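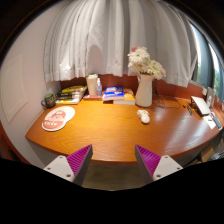 Can I put a sheer curtain panel on a window that already has blinds?

In most rooms it works fine. The blind stays inside the window opening and the curtain hangs from a rod in front of it, so the only thing to check is that the rod sits far enough out to clear the headrail. The Avisent bracket holds the rod 3 1/2 inches from the wall, and that clears most blinds mounted inside the opening. For a blind mounted on the wall or the trim, order the long bracket.

Atthorpe Sheer Curtain Panel
Item 1619
Sold as a single panel
Availability: White and Ivory in stock. Fog ships in August.

Overview

The Atthorpe is a plain polyester voile panel for homes, offices and waiting rooms. It softens direct sun and blocks some of the view in during the day while leaving the room bright enough to read in. There is no pattern, no shine and no trim. The side hems are one inch, double turned. The bottom hem is four inches and carries a covered weight tape so the panel hangs straight over a floor vent.

Each panel has a three-inch rod pocket with a row of back tabs sewn behind it. Use the pocket for a gathered look on a plain rod, or the tabs if you want even folds. The tabs also take standard drapery hooks, so the same panel can go on a traverse rod or ceiling track later on.

Specifications

Material: 100% polyester voile
Panel width: 54 inches, or 108 inches seamless
Lengths: 45, 63, 84, 95, 108 and 120 inches
Heading: rod pocket with back tabs
Rod pocket: fits rods up to 1 1/2 inches in diameter
Side hems: 1 inch
Bottom hem: 4 inches, weighted
Lining: none
Colors: White, Ivory, Fog
Care: machine wash cold, hang damp

Lengths are measured from the top of the heading to the bottom of the hem. Allow half an inch either way. Panels in the same order are cut from the same bolt whenever we have enough on the roll. If you are adding to panels you bought earlier, put the old order number in the notes and we will check the dye lot before we cut.

How many panels to order

Measure the rod between the finials, not the glass. For a sheer, the flat width of all your panels added together should come to twice the rod width. Two and a half times looks fuller and gives better daytime privacy. Less than one and a half times will look flat when closed.

For a 48-inch rod, two of the 54-inch panels are right. For a 72-inch rod, use three, or one 108-inch and one 54-inch if the curtain will stay closed. For a 100-inch rod, use two of the 108-inch panels. On a wall with several windows it usually looks better to run one long rod and cover the whole wall than to treat each window by itself. The folds stay even and the trim between windows disappears behind them.

Width is where most people come up short. A panel that is a little long can be hemmed. There isn't much you can do with a narrow one except buy another.

Choosing a length

Sill length should end half an inch above the sill. Apron length ends four to six inches below it. Floor length should clear the floor by half an inch, or a full inch over thick carpet. Measure at both ends of the rod and in the middle, and use the shortest number. Floors in older buildings can be off by an inch or more from one side of a window to the other.

If there is a baseboard heater under the window, don't order floor length. Keep the hem at least six inches above the top of the heater and check the instructions for your unit, which may ask for more. The same goes for portable heaters. Voile is a light fabric and moves with the air.

When furniture stands against the window wall, think about where the hem will land. A panel that drops behind a desk or a sofa needs two inches or so of free space or it will get pinched and wear along the fold. If you can't move the furniture, choose a length that stops above it.

Privacy

Sheers give privacy in one direction at a time. During the day, when it is brighter outside, someone on the sidewalk sees mostly the fabric. After dark with the lights on, they can see in. If that matters in your room, pair the sheer with a shade, a blind or a heavier curtain on a double rod.

White gives the most daytime privacy of the three colors since it reflects the most light. Fog gives the clearest view out. Ivory falls between them and is the better match for cream walls and older wood trim. White next to cream paint tends to look blue.

Using sheers in an office

A good share of our Atthorpe orders go to offices. A sheer is useful where a screen faces a window or sits beside one, as it takes the edge off the glare without closing the room down. It won't darken a room for a projector. For that, use the Gerkier roller shade behind it.

Many commercial buildings require fabric with a flame-resistance certificate. The standard Atthorpe does not have one. The contract version, Atthorpe FR, is the same width and color range with a slightly stiffer hand, and a certificate ships with each order. Ask your building manager before you order, because cut panels in FR fabric can't be returned.

Hardware

The panel does not come with a rod. These fit:

Avisent 1-inch rod, black, nickel or bronze. Adjustable in three size ranges, from 28 inches up to 120 inches. Brackets, screws and wall anchors included. Use the center bracket on anything over 60 inches.

Avisent double rod. Same front rod with a 5/8-inch back rod for the sheer. Total projection is 6 inches.

Sebastian ceiling track, white. Cut to order up to 16 feet in one piece. Takes drapery hooks in the back tabs. This is the one to use for bay windows, since it can be curved at our shop. Send a cardboard template of the bend.

Long bracket. Extends the Avisent rod to 5 1/2 inches. Sold in pairs.

Hanging the panels

Mount the rod four to six inches above the window trim and let it run past the trim by the same amount on each side. Screw into studs where you can and use the anchors where you can't. Check the rod with a level before you tighten the brackets. If the ceiling slopes, split the difference so neither one looks wrong.

Take the panels out of the bag the day they arrive and put them in the dryer on low for ten minutes with a damp washcloth. Hang them right away. Most of the fold lines will be gone, and the rest will drop out over a few days. A hand steamer works too. Don't iron voile on anything above the lowest setting - it will melt before it scorches, and the shiny mark doesn't come out.

To set the folds on a back-tab heading, space the tabs evenly, pull each fold forward with your fingers and run your hand down it as far as you can reach. Tie the panel loosely in two places with a strip of soft cloth and leave it overnight.

Washing

Wash cold on the gentle cycle with a small amount of detergent. Two 54-inch panels per load is enough. No bleach and no fabric softener, which leaves a film that picks up dust. Spin on low, shake the panels out and put them back on the rod damp. They will dry in an hour or two in a warm room and won't need pressing.

Near a kitchen or a busy road, plan to wash them every two or three months. Elsewhere twice a year will do. In between, use the brush attachment on a vacuum at low suction, working from the top down. The weight tape can stay in for washing.

Shortening a panel

The bottom hem can be unpicked and re-turned at home. Remove the weight tape first, cut the fabric, turn the new hem and slide the tape back in before you close the last two inches. Use a fine needle, size 9 or 11, and a long stitch. Voile creeps on the table, so pin it every few inches. We also hem to order at 12 dollars a panel. Hemmed panels are final sale.

Swatches and samples

Swatches are free, up to three per address, and measure 4 by 6 inches. A swatch that size shows color well but tells you very little about how much light comes through. For that, ask for the loan sample, a full 45-inch panel you can keep for ten days and mail back in the same envelope. There is a deposit, refunded when the sample comes in.

Trade and quantity orders

Orders of 20 panels or more get trade pricing. Janelle Samonte handles these at extension 167. Have your rod widths and finished lengths ready, along with the delivery address and whether the site has a loading dock. She can also quote installation in our local area. For large jobs we hold the whole quantity from one dye lot once the deposit clears.

Shipping and returns

In-stock panels ship in two business days. Rods over 84 inches ship separately from fabric and may come on a different day. Ceiling track goes by freight when it is longer than eight feet, and someone has to be there to sign.

Unwashed panels in their original bag can be returned within 45 days. Please check the length on the label before you open the bag. We can't take back anything that has been hemmed, washed or cut to order.

Prices and sizes on this page updated 11/15/22.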